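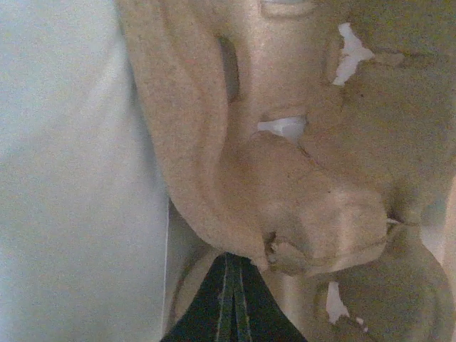
Tan fabric with a felt- or fleece-like surface, bunched up on a pale surface.

Fleece throws going bobbly, is there any point buying better ones?

Posted by marlpit, 2/1/25
We have got through four fleece throws in three winters. They start off lovely and after a couple of months they feel like an old bath mat. I wash at 40 with everything else and they go in the tumble dryer on low. The last one was a Sarkix from the market and it has gone the worst of the lot. My sister has a Damari that cost three times as much and she swears by it, but she hasn't got a dog. Does paying more get you anything, or is it all the same cloth with a different label?

oddsocks66
It's the dryer. Polyester fleece hates heat. The tips of the fibres go hard and you can't undo it. Wash at 30, inside out if it has a right side, and hang it over a door. It dries in no time anyway.

hetty_b
Agree about the dryer, and stop using fabric softener if you do. It coats the pile and then it mats down. Half a cup of white vinegar in the drawer instead. I have a Begović one that I've had for nine years and it has only gone flat where my feet go.

Thaddeus Fitzsimmons
I don't agree that it is only the dryer. I ran the laundry at a small guest house until I retired and we dried fleece every day on the lowest setting. What ruined ours was washing it with towels. The lint from the cotton gets into the pile and the rubbing does the rest. Once we washed the fleece separately the blankets lasted twice as long, same machine, same dryer.

oddsocks66
A commercial dryer on low isn't the same as a home one though. Mine has two settings, hot and very hot.

Thaddeus Fitzsimmons
Fair point about the machine. I would still keep the towels out.

marlpit
I do wash them with towels. And I do use softener. So that's all three.

quernstone
To go back to the question about price, look at the weight and not the name. It's sometimes on the label in grams per square metre. Cheap throws are thin and the backing shows through once the pile wears. I wouldn't buy anything under 200. Closden do one that's quite heavy but the colours are dull.

hetty_b
Heavier isn't always better. I had a really thick one and it never dried properly on the airer in winter, and it started to smell. I gave it to the cat.

quernstone
That's a drying problem, not a fault with the throw.

hetty_b
It's a problem if you live in a flat with no garden!

lowgate_jan
Has anyone tried brushing them? I use a soft dog brush on ours while it's still damp, going one way only, and it lifts the pile a fair bit. It won't fix melted fibres but it does help with flattened ones. Don't use a wire one, I put a hole in a dressing gown that way.

tupperton
Or buy wool. I know people will say it's dear and it itches, but I haven't had to replace mine since I moved here, and you hardly ever need to wash it.

oddsocks66
She has a dog, tupperton.

tupperton
So have I. Wool brushes clean when the mud's dry.

marlpit
Wool is out, my husband comes up in a rash. I've put the Sarkix through at 30 on its own with vinegar and no softener, and it's over the banister now. Will try the brush later, Jan. I'm not buying another until the sales in September.

marlpit
Update. Brushed it twice. The middle has come up softer but the end where the dog sleeps is still like felt. It can be his from now on. The vinegar smell went once it was dry, in case anyone was wondering.

lowgate_jan
Glad it did something. Try the edges again after the next wash, mine took a few goes.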